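Flirkow Community Help -- Progress, Saves and Collectibles

Ferry tokens not registering after chapter change (mobile version)

Posted by Budolholm

I should be grateful for advice regarding the ferry tokens in the Harbour District of Flirkow. According to the in-game ledger there are 62 tokens in the district. My ledger shows 57, although I have visited every location marked on the harbour map and the map itself no longer displays any token symbols. The remaining 5 appear neither on the map nor in the ledger's list of hints.

I completed the lighthouse chapter before finishing the collection, and I wish to establish whether that chapter closes any part of the district permanently. I am playing the mobile version on a single profile, with cloud saving enabled. I have restarted the game and reloaded the most recent checkpoint, without effect. I would prefer not to begin a new profile, as the present one is well advanced.

Muneo

No token in the Harbour District is lost permanently. The lighthouse chapter does, however, change the tide setting for the whole district to High, and the tokens lying beneath the eastern pier are removed from both the map and the hint list while that setting applies. There are 5 of these, which corresponds to the shortfall you have reported.

The following procedure should restore them.

Travel to the harbour master's office and speak to the clerk at the left-hand counter. The clerk at the right-hand counter deals only with cargo contracts.

Select Request Tide Change. The fee is 900 coins and is not refundable. If the option is greyed out, you have an active cargo contract, which must be delivered or cancelled first.

Sleep once at the inn. The tide does not change until the following in-game morning.

Enter the pier by the stone steps behind the fish market. Three tokens are on the mud beneath the first section. The fourth is inside the overturned rowboat and requires the crowbar. The fifth is on the ledge above the storm drain and is most easily reached from the far side.

Please note that the ledger is updated only when you leave the district by ferry or by road. Fast travel does not update it. A number of earlier enquiries on this page arose from that behaviour and not from missing tokens.

Players who have not yet reached level 18 will find that the clerk declines the request altogether. As you have completed the lighthouse chapter, this should not apply to you.

carpark_gull

I had the same thing and just paid for the tide. Got all of them in one go. I think you can skip sleeping if you wait on the bench? Not sure, I may have slept anyway.

Hubáček

I endorse the procedure set out by Muneo, with one correction and one addition.

The bench advances the clock but does not trigger the tide change. Sleeping at the inn is required.

The addition concerns cloud saving. Before leaving the district, open Settings, then Profile, and select Save to Cloud manually. The upload for a large profile can take several minutes -- in my own case roughly ten -- and the game should remain open until the confirmation message is displayed. The upload will not begin if the device is in a low-power mode, and users are advised to connect it to mains power beforehand.
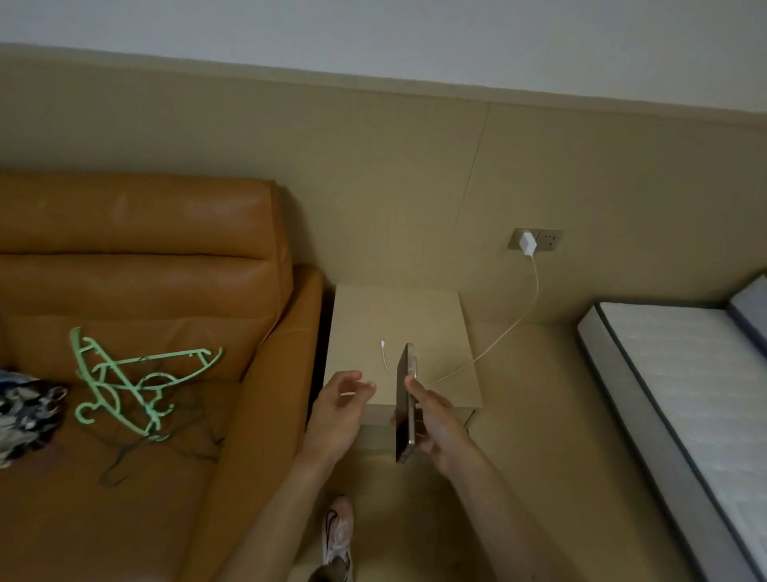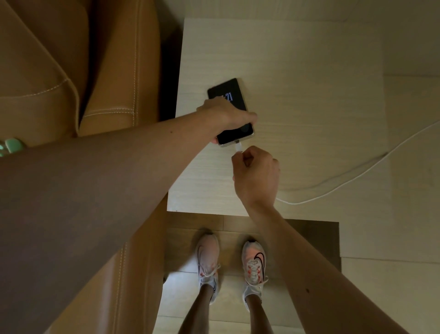 Charging cable at the wall outlet, and the connector held at the bottom edge of the phone.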